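Drurnora opens its hand-guiding course to small workshops

Sun 13 February. Drurnora today opens registration for Castetus, a course in which workers teach a robot arm a task by moving it with their own hands or from a remote handle.

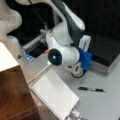 The first exercise in Castetus is to bring a pen to a notebook and lay it on the cover. A learner guides the arm slowly, and the motion is recorded as one demonstration. The white arm works over a light grey table, with the notebook closed and the pen lying to its right. In the test period the learners recorded over 1000 demonstrations, and 986 were kept for training.

"People move too fast in the beginning," says Ita Buckley, course leader. "We ask them to slow down near the object."

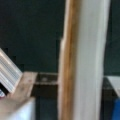

Must a learner know programming?
The course requires none, and the first day is only guiding by hand.

The next group has 13 places and starts in September. Contact: Indrek Rätsep, Drurnora.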